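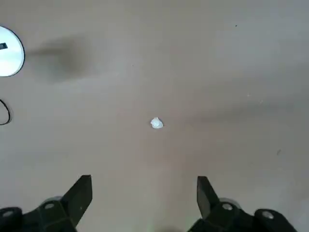
The Slow Business of Drying a Wall

Lime plaster hardens by taking carbon dioxide out of the air, and it does so at its own pace. At Kaldale, a row of former mill offices, Aino Leinonen has logged moisture in 38 rooms since February. The base coat went on in two passes, each left until a thumbnail no longer marked it.

Relative humidity was held near 70 percent with damp sacking and closed shutters. Heaters were banned. One contractor ran a fan overnight in a stairwell and the finish coat crazed within four days.

"You can paint it when the meter stops moving," says Leinonen. In the north rooms, the meter was still moving after 205 days.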